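4.2 The open day

The Stikgate cell was shown to the public on a Tuesday in March, against the advice of the second author. Attendance was 671, of whom 388 returned a comment card. Visitors were let in at ten and took up places along the rope, where most of them asked when it would start. It had started. Trials in Section 3 were run at the same speed, but without an audience they had seemed quicker. 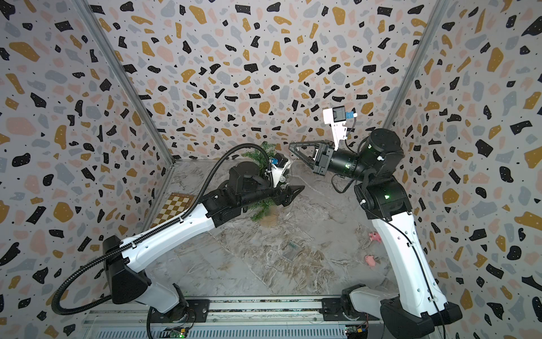 Figure 4. The two-arm cell, with both grippers over the middle of the floor.

Deirdre Horgan gave the commentary, which she had planned around handover timing and which was soon taken over by questions about the tree. Of the cards returned, 200 mentioned the wallpaper – mostly with approval – and nine mentioned the controller. We had hoped for a different ratio. The cards were coded by hand following the Krishnan scheme, with one category added for remarks on décor. Children under ten were the most patient group and the only one to ask what happens when both arms want the same thing.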